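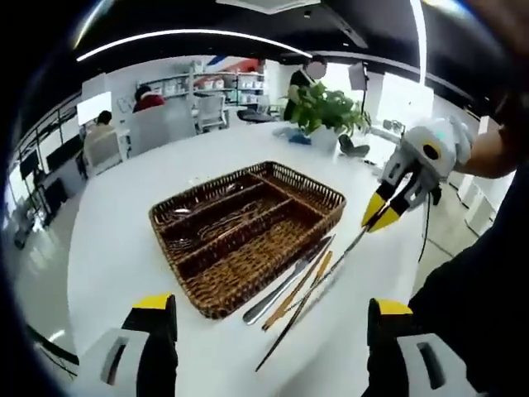
Sorting cutlery is a good first task for someone learning to record demonstrations with hand-held grippers. The objects are cheap, the goal is easy to state, and a table can be reset in under a minute. It is also harder than it looks, mostly on account of the thin items. A dark chopstick pinched between two yellow fingertips has very little surface to hold, and if the grip is off by a small amount the stick rotates as soon as it leaves the table. Most of this guide is about getting grips like that one right, over and over, so that the recordings are worth training on.

The guide was written for new operators at Dallside, working on the Pender tabletop tasks. Uzma Butt wrote the first version and Babar Siddiqui added the parts on resets and review. It assumes you have been shown how to switch the grippers on and off and how to start and stop a recording. If you haven't, do that first.

What you need

Two hand-held grippers, left and right, charged or cabled
A white table, cleared of paper and phones
A cutlery tray with long compartments
Table knives, spoons, forks and chopsticks
The task card for the session

The tray can be wicker, plastic or wood. Change it when the task card says so and not in the middle of a batch. Wicker has a raised rim that catches fork tines and chopstick tips, so practice with it before you record with it.

Decide which item goes where

Read the task card before you touch anything. It will tell you which compartment each kind of item belongs in. For the standard version, spoons go in one compartment, knives and forks in the next, and chopsticks in the last one. If the card leaves something out, ask. Two operators who make different guesses will produce two sets of recordings that disagree with each other, and the model will learn some of both.

Say the order out loud once before starting. Kulsoom Khattak, who trains the evening operators, has people do this for the whole first session. It sounds silly and it cuts down on pauses in the recordings.

Set up the table

1. Put the tray near the middle of the table, where both grippers can reach it without you leaning.

2. Turn the tray to the angle on the card. Some cards ask for straight, some for diagonal, some say "any". If it says "any", change the angle between recordings by a visible amount.

3. Lay the loose items beside the tray with gaps between them. A gap the width of one fingertip is enough. Chopsticks that touch each other will be picked up as a pair.

4. Check that the handles don't all point the same way unless the card asks for that. Parallel items are fine for the first few recordings and get repetitive after that.

5. Look at the cable, if you are using one. It should hang down from the gripper and away from the table. A cable lying across the work surface will drag items with it.

Move anything you don't need out of reach. Things in the far background, such as chairs or people at their desks, can stay as they are. The room changes from day to day and the recordings should show that.

Hold the gripper

Wrap your hand around the top of the gripper and keep your wrist loose. Your forearm should come in from the side, above the item, so that your sleeve stays off the table. Roll up wide sleeves.

Open the fingers fully before you begin. Bring both grippers into view and hold them still for a slow count of three. This is the start pose, and every recording needs it.

Pick up a spoon or a knife

Come down over the middle of the handle with the fingertips on either side. Lower until the tips just touch the table. Close slowly. When the fingers stop moving, stop squeezing. Lift straight up by about the height of the tray, pause, then move sideways.

Don't slide the item to the table edge to get under it. That works for people and it works with these grippers too, but it is a different skill and it has its own task card.

Knives are heavier at the handle. If you grip near the blade, the handle end will drop. Grip closer to the handle than feels natural.

Pick up a chopstick

There are two ways to do this and the card will name one of them.

Middle grip: close on the middle of the stick and lift it level. This is the easier one and it makes placing simple. The stick may roll when the first fingertip touches it. If it does, wait for it to stop and try again from above.

End grip: close on the last part of the stick, with the other end resting on the table. Lift the gripped end first, then carry the stick tilted. The low end will swing if you move fast. Keep it moving at the pace of a person setting down a full cup.

With either grip, the tips need to be parallel to the stick's sides. If they meet it at a slant, the stick will turn in the fingers as you lift. You will feel this as a small click or a slip. Put the stick down, open fully, and go again. A retry is allowed inside a recording. A dropped stick that rolls off the table isn't, and that recording should be marked as failed.

Place the item

Turn the item in the air until it lines up with the compartment. Do the turning above the table and not above the tray. Then move over the compartment and lower it until the item rests on the bottom or on the items already there. Open the fingers only as far as needed to let go, rise straight up, and then open fully.

Dropping an item from height counts as a fault even when it lands correctly. It bounces, and the model picks up the habit.

If one end catches on the rim, lift and lower again. Don't push the item down with the outside of the fingers. If the compartment is getting crowded, use the second gripper to hold the tray steady by its rim. Otherwise the second gripper stays open and still, low in front of you, until its turn comes.

End the recording

When the last item is in, bring both grippers back to the start pose and hold for a count of three again. Then stop the recording. Don't reach for the tray while it is still running.

Mark the result straight away. There are three choices in the log: good, retry inside, and failed. Use "retry inside" whenever you put something down and picked it up again, even if the rest was clean.

Reset

Tip the items out onto a cloth, and lay them on the table by hand with the grippers parked. Change at least one thing from last time: the tray angle, the order of the items, or which side of the tray they start on.

A practiced operator can record up to 30 good runs in an hour. New operators shouldn't try for that. Go slowly and take a break after every 6 runs, when your hand will start to tire and your grips will drift. The full batch for this task is 1000 runs, shared among everyone on the rota, and it is due at the end of February.

Common problems

The item slips as it leaves the table. The grip is too high on the item or the fingers are slanted. Lower the tips until they touch the table before closing.

Two chopsticks come up together. They were laid too close. Finish the run if you can separate them in the air over the table, otherwise mark it failed and leave wider gaps next time.

The tracking is lost in the middle of a run. This is usually caused by moving too fast or by pointing the gripper at a bare surface from very close. Stop, mark the run failed, and restart from the start pose. If it happens on 3 runs in a row, tell Sadia Lodhi before recording any more.

The gripper doesn't open all the way. Check the fingertips for crumbs or tape residue and wipe them with a dry cloth. If that doesn't help, swap it for a spare and put a note on it.

The view is too bright on the tabletop. Turn the nearest lamp away from the table. Don't change the ceiling lights, as other stations use them.

At the end of a session, park both grippers, plug them in, and put the cutlery back in its box. Count the chopsticks before closing the lid. They come in pairs and an odd number means one is under the table.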